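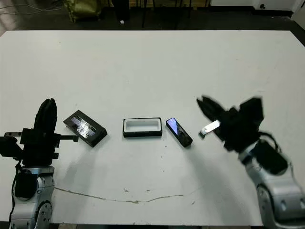

Harvey Kowalchuk asked afterward whether visitors had been judging the robot or the person running the session, and said the questionnaire could not tell the two apart. We agree with him, and we return to the point in Section 5.3.

5.1 The Altville open day

The open day was held at the Altville site in December. It drew 342 visitors over 4 hours. Most came through the main hall and reached the two-arm table last, after the Nisari mobile base and the Beddoe sorting line. Groups were let in by the host, Lleucu Hopkin, who gave a short spoken introduction and then stayed silent unless someone asked a question. The script for the introduction was the one used at the Ernley visit, with the paragraph on funding removed.

The task area was kept small. Both arms worked over one white tabletop, with small dark objects within reach of the grippers (Figure 7). We did not clean up the background or hide the cabling. At Ernley we had used a curtain, and several visitors wrote that they thought something was being kept from them.

Visitors could stay as long as they liked. Those who stayed past the first run were offered a one-page questionnaire with an open comment box. We collected 592 separate comments, many visitors having written more than one. Two of the authors coded them independently and settled disagreements by discussion.

Figure 7. Two-arm table at the Altville open day. The horizontal finger of the left gripper touches the end of a tilted black device with a lit screen. A lower finger of the right gripper rests against a black box.

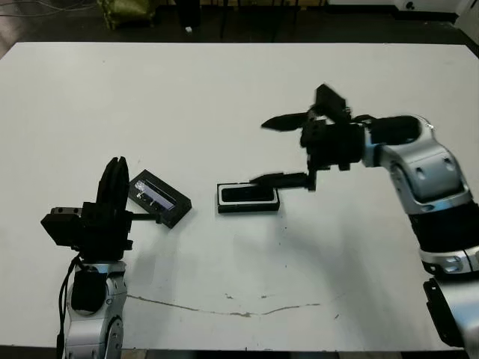 5.2 What visitors commented on

Speed was the most common subject. Visitors who had come from the sorting line found the arms slow, and 40 of them said so in nearly the same words. Visitors who came straight from the entrance seldom mentioned it. The order of the stations clearly mattered — more than we had planned for — and we did not vary it during the day.

The second subject was the shape of the grippers. Adults tended to ask why the fingers did not look like a hand. Children asked what else they could pick up.

5.3 Limits

The host was present for every group, so her effect cannot be separated from that of the robot. A second host, or a recorded introduction, would be needed for that.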